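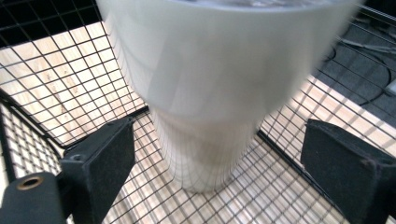 Fitzgerald to end curbside glass pickup in May

Households in Fitzgerald will have to carry their glass bottles and jars to drop-off bins starting in May, after the town council voted Thursday to take glass out of the curbside recycling program. Paper, cans and plastic bottles will still be picked up every other week.

The change affects 701 households on the two collection routes north and south of the river. Residents on private roads already haul their own recycling and will see no difference.

Under the new contract with Brornolier, the hauler that has served the town since the curbside program began, glass will be accepted at two sites: the public works yard on Mill Street and the gravel lot behind the library. The bins at the library lot will be open at all hours. The yard keeps its current schedule and closes at 4 p.m.

Hubert Trummer, the public works director, told the council that broken glass had been getting mixed in with paper on the trucks, and that the sorting plant in Trallia had turned away 11 loads over the past year. Each rejected load went to the landfill and was billed to the town at the trash rate.

"We were paying to pick it up and then paying again to bury it," Trummer said.

He said the town collected 436 tons of recycling in the last budget year and that glass made up about a fifth of it by weight. Glass from the drop-off bins will be kept separate and sold to Zakex, which crushes it for use as road base and drainage fill. The town does not expect to make much on the sale, but it will no longer pay a sorting fee on that material.

Several residents spoke against the plan before the vote. Most were concerned about older people and those without cars. One man asked whether the town could run a glass truck once a month – Trummer said he had priced it and the cost came out higher than the current service.

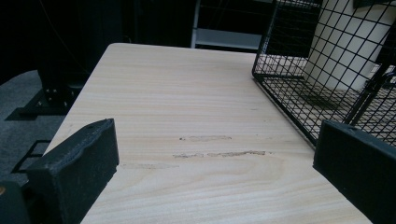

Marlene Oakes told the council she had washed and sorted her jars every week for years and did not see why she should now drive them across town. If the bins are full when she gets there, she said, the jars will go in the trash, and she expects her neighbors to do the same.

Trummer said the bins would be emptied twice a week at first and more often if needed. A phone number for reporting full bins will be printed on the lids.

The council added one condition before voting. Public works must come back in the fall with figures on how much glass is being dropped off, and the council can then add a third site on the east side if the numbers support it. A site near the fire station was mentioned, though the fire chief has not yet been asked about parking.

Notices will go out with the next water bill. Labels, window glass, mirrors and light bulbs were also discussed. Paper labels can stay on jars, but lids must come off, and the other items will not be accepted at either site. Ceramic dishes are also excluded.

The blue curbside carts will stay the same size. The recycling charge on the monthly bill does not change this year.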